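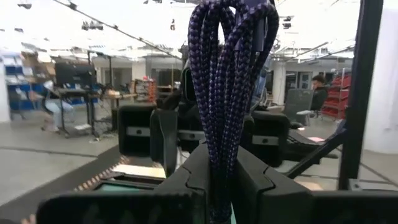
Recovering from a stuck grip on a cable bundle

This page covers one fault: the gripper has closed on a bundle of braided cable, the arm has stopped, and the open command does nothing or is refused. On our cells the controller shows it as fault 3716, "grip release timeout." The steps are written for the Trikport arm controller with Fosis two-finger grippers. Other setups will have different menu names but the order of work is the same.

Read the whole page once before you touch anything.

What the fault means

The controller sent an open command and the fingers did not reach the open position in time. With rigid parts this is nearly always a dead motor or a loose connector. With braided sleeve it is usually the cable. The weave spreads when it is squeezed, a fold of it works into the gap beside a finger, and the finger binds when it tries to move outward. Looped bundles are worse than straight ones because the loops shift as the arm lifts.

The fault stops the arm where it is. It does not take power off the fingers. They may still be pushing at full force, and they can let go suddenly.

Before you start

You need the pendant, a 3 mm hex key, a blunt plastic pick, a flashlight and a second person who can reach the stop button. Do not use a screwdriver or a knife. We lost a cable set at Gandedton last September when someone tried to cut a single strand free and nicked the one beside it.

Step 1. Press the stop

Press the stop button even though the arm has already halted. Check that the pendant says STOPPED and not PAUSED. A paused arm will go on with its program if the fault clears, and freeing the cable can clear the fault.

Step 2. Look at the load

Find out where the bundle goes above and below the fingers. If it is looped over or fastened to anything, there may be tension in it. Have the second person support the weight by hand from the side, with their fingers well away from the gripper. If the bundle is connected at either end, disconnect it first.

Step 3. Write down the numbers

Open Tools > Gripper > Status and copy the finger position and motor current. Do this now, as both values are cleared on reset. A current near the limit means the fingers are still squeezing. A current close to zero with no movement points to wiring or the motor, and you can skip to Step 6.

Step 4. Take the force off

Set grip force to 10 percent, release the stop, and put the arm in manual mode. Do not jog the arm. Send one open command. If the fingers move even slightly, stop and look at the sleeve with the flashlight before sending another.

If you get the fault again, send a close command for a moment and then open. Closing a little further often lets the fold drop out of the gap. Try this twice at most. More than that heats the motor and pulls the weave in deeper.

Step 5. Clear the sleeve

Press the stop again. Use the plastic pick to work the braid out of the gap, going along the cable and not across it. Then repeat the open command from Step 4.

Step 6. Release by hand

If the fingers still won't open, switch off the controller and wait 22 seconds for the drive to discharge. The manual release is a hex screw on the side of the gripper body, under the rubber plug. Turn it counterclockwise. It takes roughly seven full turns before the fingers go slack. Keep hold of the bundle the whole time - it will drop when the pressure comes off.

Tighten the screw fully before powering up, or the gripper will fail its homing check.

Checking afterward

Run a finger along the sleeve where it was held. Flattened weave is fine. Broken strands, or any spot where you can see the conductor jacket, means the bundle is scrap. Look at the finger edges for burrs and at the seam for trapped threads. Then home the gripper and open and close it 10 times with nothing in it.

Keeping it from coming back

Lower the grip force for braided bundles. Ours had been left at the setting for solid connectors. Grip where the strands lie parallel, well under the loop, and put a tie on the bundle just above the grip point. In the Stan task editor, turn on "stop on release fault" for every pick that uses cable. It is off by default.

If 3716 shows up twice on the same gripper in a week, take it out of service and send the Step 3 numbers to Kenna Matheson.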